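My aunt Ecaterina Pop left Clanham in September with one suitcase and my good umbrella. She'd won 929 dollars on a scratch ticket and figured that was enough to start over in Lodari – a town she'd only ever seen on a calendar. I gave her two weeks, tops!

Then the postcards started coming. She'd found a room over a bakery (of course she had) and was learning to swear in the local dialect.
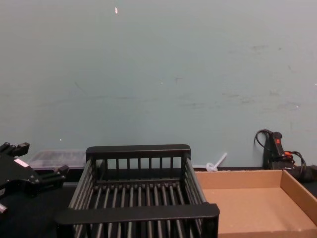 The fifth card just said, "Come for Christmas, bring socks." So I looked up the fare, 280 one way, and went hunting for my suitcase. She'd taken that too.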